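Ticket 24: office PC shuts itself off partway through the big print run
Opened by: Muammer Yaman
Status: closed, with one thing still to watch

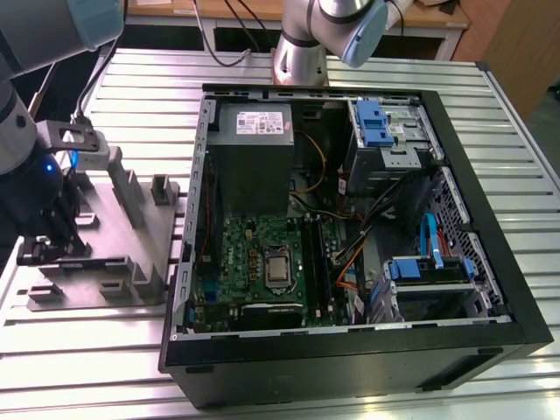
The machine in question runs the Prindon queue, so when it goes down the labels stop and everybody comes to find me. It's been switching itself off since May, never at a handy moment, and for ages I put it down to the software because the software has form. I did eventually get round to the hardware side too. With the side panel off and the heatsink lifted away you can get at the processor quite easily, sitting there in its metal bracket with the memory slots to one side, and I'd talked myself into believing that was where the trouble would be. I was wrong, mostly, but I'll put down everything I tried in the order I tried it, as the last ticket on this was two lines long and no use to me whatsoever.

What happens

You send a long job through Prindon (the short ones are fine, always have been) and somewhere in the middle the screen goes black and the whole PC is off. No blue screen, no warning, no beep. Press the button and it comes back up as if it had been having a nap. Prindon then opens with its "unfinished batch" message and offers to start again from the first label, which I'd love to have a word with someone about, but that's another ticket.

The smallest batch that set it off was 22 pages. I never got it to happen on anything shorter, and believe me I tried!

First go: blame Prindon

I'd just done the update, so of course I blamed the update. Rolled it back, ran the same batch, black screen. Put the update back on, ran it again, black screen. So at least that was a fair fight. I also cleared the queue folder, which had jobs in it from people who left the company before I arrived. It didn't help but it starts up a bit quicker now, and I'm keeping that as a win.

The log from Prindon is no good for this. It says "sending", "sending", "sending" and then the next line is me starting it up again. If anyone knows how to make it write more than that, please add a note underneath. I've looked through every menu.

Second go: the event log

Windows had plenty of entries saying the system had rebooted without shutting down cleanly first. Thanks, Windows. They all look the same, and all they tell you is that the power went. There was nothing before them that I could pin anything on, apart from a moan about a Bundus driver that I didn't remember installing. Bundus is the label printer we had before this one. The printer itself went to the Cárdenas site ages ago and the driver had stayed behind, still trying to talk to it every few seconds. I took it off. Still got the black screen, but the event log is a lot less shouty.

Third go: heat

This was my big theory. Long job, works hard, gets hot, turns off. I gave the case a proper clean, took the heatsink off, wiped away the old paste and put new on. The old stuff was like dried toothpaste. Put it all back together, felt very pleased with myself, left a temperature monitor running and sent the batch.

Black screen. I checked the readings it had saved afterwards and the processor had been perfectly comfortable right up to the end. I had a biscuit at this point and went home.

Fourth go: memory

Took the memory out, put it back in, ran the memory test overnight. No errors. I'd half hoped for some by then, just to have something to order.

What also bothered me was that the test ran all night without the PC turning itself off once. So it could work flat out for hours on its own, yet it couldn't get through a stack of labels. That should have told me something sooner than it did.

Fifth go: the power

I know, I know. I'd assumed the power supply would be the culprit in the end, and I very nearly filled in the form for a new one. Before doing that I thought I'd try the PC at my own desk, with the same batch sent over the network to the same printer. It went through without a hiccup. I sent it again — fine. Sent the really long one that accounts do at the end of the month and that was fine too.

Back to its usual place under the packing bench, same batch, black screen.

So I got down on the floor with a torch. The PC was plugged into an extension lead, which was plugged into another extension lead, and on the second one were the label printer, the shrink wrapper and a fan heater that belongs to somebody (you know who you are). The second lead has one of those little switches that trips when it's asked for too much, only on this one the switch is worn and it flicks off and back on again by itself. You can hear it if you put your ear near it, a tiny click. The printer takes it in its stride because it has its own battery pack. The PC doesn't.

And of course the long batches are the ones where people start wrapping while the rest is still printing. Short batches, nobody has started wrapping yet. That's the whole mystery.

What I've changed

The PC now has a wall socket to itself, the one behind the shelf with the tape on it. The bad lead has been cut up and binned so it can't creep back. The shrink wrapper is on the other wall. The fan heater is in my office and its owner can come and collect it.

I ran the batch 14 times on the new socket with the wrapper going, and it got to the end every time. I'd have stopped sooner but I wanted to be sure before I told anybody it was fixed, having said so once already after the paste.

Still to watch

The Hedotero backup didn't like being cut off halfway so often, and it's got itself into a state where it thinks 2 of the nightly copies are still running. They aren't. I've paused it, deleted the stuck ones and set it going again, and last night's finished properly. If it shows orange instead of green in the morning, don't press "repair" — it wants to copy everything from scratch and we'll be without it all day. Leave it alone and give me a shout.

Please don't plug anything into the wall socket behind the shelf. I've put a sticker on it. Phone chargers count.

Notes added

July 31, 2024. Month-end run from accounts went through first time with the wrapper on, no restarts, and Hedotero was green this morning. Closing this one. I've opened a separate ticket for Prindon wanting to begin again from label one, so if that's what brought you here, add your name to that one instead. The more the better, they only seem to look at the ones with a few names on.

Muammer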